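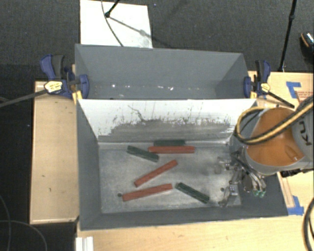 Re: [valtalus-수집] 막대 옮기기 시연, 2차 수집 분량에 대하여

보낸 사람: Pejman Ghasemi
받는 사람: valtalus-수집 메일링 리스트
참조: Trefor Wogan, Abbas Bahrami

Azadeh 님, 그리고 목록에 계신 분들께

정리해 주신 메일 잘 읽었습니다. 답이 길어질 것 같아 인용문 사이사이에 적습니다. 미리 말씀드리면 저는 2차 수집을 지금 제안된 형태로 시작하는 데 찬성하지 않습니다. 수집을 그만두자는 뜻은 없고, 같은 자세로 같은 장면을 더 쌓아서 무엇이 나아지는지 설명을 아직 못 들었습니다.

Azadeh Jafarzadeh 님이 9월에 쓰신 글:

> 1차로 모은 시연은 모두 78개이고, 그중 12개는 검토 후 제외했습니다.
> 앞쪽 통에 있는 빨간 막대와 초록 막대를 뒤쪽 빈 통으로 옮기는 작업이고,
> 막대는 빨강 셋, 초록 셋으로 고정했습니다.

제외한 12개의 기준을 알고 싶습니다. 회의록에는 "품질 미달"이라고만 되어 있는데, 제가 열어 본 것들 중에는 조작자가 한 번 놓쳤다가 다시 집은 시연이 꽤 섞여 있습니다. 저라면 그런 것부터 남기겠습니다. 모델이 실제로 돌 때 가장 자주 만나는 상황이 놓친 직후인데, 학습 자료에는 놓친 적이 없는 사람만 나옵니다. 깔끔한 시연만 골라 놓고 나중에 정책이 복구를 못 한다고 걱정하는 일은 Skirkard 때 이미 했습니다.

제외 목록은 지우지 말고 따로 보관해 주세요. 이미 지우셨다면 백업이 어디 있는지 알려 주시면 제가 되살리겠습니다.

> 초기 배치는 조작자가 매번 손으로 흩뜨려 놓습니다. 따라서 배치의
> 다양성은 충분히 확보되었다고 봅니다.

이 문장이 제일 걸립니다. 사람이 손으로 흩뜨린 배치는 생각보다 고르지 않습니다. 막대끼리 적당히 떨어뜨리고, 집기 좋은 각도로 놓게 됩니다. 저도 해 보면 그렇게 됩니다.

첨부한 장면을 보시면 제 말이 어느 쪽인지 아실 겁니다. 안쪽 흰 경사판 바로 앞에 초록 막대가 붙어 있고, 그 앞에 빨간 막대가 나란히 놓여서 초록 막대를 일부 가립니다. 제가 보고 싶은 어려운 경우가 바로 이런 것입니다. 빨간 것을 먼저 치우고 초록 것을 집을지, 아니면 좁은 틈으로 손가락을 밀어 넣을지 조작자마다 다르게 풀 텐데, 그 차이를 기록한 항목이 메타데이터에 없습니다. 나머지 막대는 바닥에 제각각 다른 각도로 놓여 있고, 이런 것만 잔뜩 있으면 학습은 되겠지만 배우는 게 별로 없습니다.

1차분에서 막대 두 개가 맞붙거나 판에 붙어 시작하는 시연을 제가 직접 세어 보니 7개였습니다. 78개 중에 7개입니다. 이걸 "충분히 확보"라고 부르기는 어렵습니다.

> 카메라 위치는 고정되어 있으므로 시점 변화는 고려하지 않아도 됩니다.

고정 카메라라서 생기는 문제도 있습니다. 금속 그리퍼가 통 오른쪽 바닥 위로 내려와 있으면, 얼룩진 금속성 회색 바닥과 색이 거의 구분되지 않습니다. 사람 눈에도 손가락 끝이 어디인지 한 번 더 보게 됩니다. Manouchehr 님이 지난번에 접촉 시점 라벨을 영상만 보고 붙이자고 하셨는데, 저는 이 각도로는 믿기 어렵다고 생각합니다. 그리퍼 개폐 신호를 시간축에 맞춰 같이 저장하는 것이 우선입니다. 신호가 있는데도 안 쓰는 것인지, 애초에 기록을 안 하고 있는 것인지부터 확인 부탁드립니다.

배경도 마찬가지입니다. 경사판 아래쪽 절반은 진한 회색으로 넓게 쓸려 있고, 왼쪽에는 가늘고 삐뚤한 긁힘이 비스듬히 나 있습니다. 바닥에도 희끗한 자국과 뿌연 얼룩이 있습니다. 이런 무늬가 모든 시연에 똑같이 찍혀 있으면 모델이 그걸 위치 기준으로 외워 버릴 수 있습니다. 나중에 판을 새로 칠하거나 통을 바꾸는 날 성능이 떨어질 텐데, 그때 가서 원인을 찾으려면 오래 걸립니다. 판을 한 번 갈아서 몇 개라도 따로 모아 두자는 제안을 다시 드립니다. 통 두 개는 클램프로 물려 있으니 풀고 다시 맞추는 데 시간이 든다는 점은 압니다. 그래도 수집을 다 끝낸 뒤에 하는 것보다는 덜 듭니다.

> Baletti 쪽에서는 같은 조건으로 시연 수를 늘렸더니 성공률이 눈에 띄게
> 올랐다고 합니다. 우리도 같은 방향이 좋겠습니다.

그 결과의 평가 조건을 보신 분이 계신지요? 저는 발표 자료만 봤고, 거기에는 평가용 초기 배치를 누가 어떻게 정했는지가 없었습니다. 수집한 사람이 평가 배치도 손으로 놓았다면 학습 자료와 비슷한 배치가 나오는 것이 당연하고, 성공률도 올라갑니다. 우리가 원하는 숫자인지는 다른 이야기입니다.

우리 쪽 평가도 같은 지적을 피하지 못합니다. 현재 평가 배치는 11개인데, 그걸 만든 사람이 저입니다. 1차 수집을 옆에서 다 본 뒤에 만들었으니 저도 영향을 받았을 겁니다. 이번에는 Trefor 님처럼 수집에 들어오지 않은 분이 배치를 정해 주시고, 수집이 끝날 때까지 조작자에게 공개하지 않았으면 합니다.

> 조작자는 Abbas 님과 Manouchehr 님 두 분이 계속 맡아 주십니다.

두 분 솜씨를 의심하는 것은 전혀 아닙니다. 다만 Abbas 님은 늘 앞쪽 막대부터 집으시고 Manouchehr 님은 색을 맞춰 가며 집으십니다. 섞어 놓으면 모델 입장에서는 같은 장면에 답이 두 개입니다. 순서를 규칙으로 정하든지, 조작자 번호를 조건으로 넣든지 둘 중 하나는 정하고 시작해야 합니다. Pawlak 작업 때는 규칙을 정해 놓고도 문서에 안 적어서 절반이 지나서야 어긋난 걸 알았습니다.

> 이견이 없으면 이번 달 안에 2차 수집을 시작하겠습니다.

이견 있습니다. 시작 전에 아래 내용이 정해졌으면 합니다.

- 1차에서 제외한 시연의 사유를 하나씩 적은 목록
- 초기 배치를 난수로 뽑아 조작자에게 그림으로 건네는 방식. 막대끼리 붙는 경우와 경사판에 붙는 경우를 일정 비율로 강제
- 그리퍼 개폐 신호와 영상의 시간 동기 확인
- 집는 순서에 대한 규칙, 또는 조작자 조건
- 놓친 뒤 다시 집는 시연의 보존

배치 뽑는 스크립트는 제가 쓰겠습니다. 막대 중심 좌표와 각도만 뽑으면 되니 오래 걸리지 않습니다. 다만 두 막대가 겹쳐 올라가는 경우는 넣을지 말지 모르겠습니다. 넣으면 손으로 재현하기가 번거롭고, 빼면 실제로 쏟아부은 통하고는 멀어집니다. 이 부분은 Abbas 님 의견을 듣고 싶습니다.

작은 것 하나 더 있습니다. 작업대에 파란 테이프가 붙어 있는데, 통 오른쪽 앞 모서리 옆의 조각이 위치 표시용인지 문서에 없습니다. 표시용이라면 세팅 문서에 적어 주시고, 아무 용도가 없다면 떼는 것이 낫겠습니다. 판을 갈고 나서 통을 제자리에 돌려놓을 때 기준이 있어야 합니다.

제 걱정이 지나치다고 생각하시는 분은 반례를 보여 주세요. 1차분으로 학습한 정책이 맞붙은 막대를 연달아 집는 기록이면 충분합니다. 저는 아직 그런 기록을 찾지 못했습니다. 있으면 경로만 적어 주셔도 제가 찾아보겠습니다.

Pejman Ghasemi 드림

추신: Azadeh 님, 78개 파일 이름 중 일부에 공백이 들어가 있어서 변환 스크립트가 건너뜁니다. 제가 본 개수와 Azadeh 님 개수가 다르면 그 때문일 수 있으니 먼저 확인해 주세요.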